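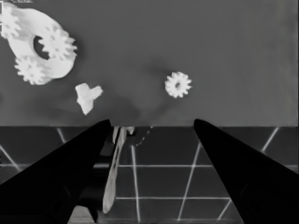 Ternport's gear-fitting project has reached its simulator stage, and I remain to be convinced. Sibel Güneş has the arm working through the job on screen before anyone at the workshop bolts a real one to the bench. Three gears are on the ring-shaped part and the smallest is still lying off to the right on the grey table, well away from the rest. Fine – but a simulated gear has no burrs on its teeth, and ours come off the printer with plenty. Sibel says 200 practice runs will tell us what we need. Naima Bensaid would sooner spend the £95 on decent bearings, and I'm with her.

The real arm is due on the bench in November. Bring your own gears, the rough ones especially, and we'll see how it copes. I'd be glad to be wrong, though I wouldn't clear a shelf for the finished gearboxes yet.

Ternport Shared Workshop newsletter | Contact the editor | © 2026 | Back to top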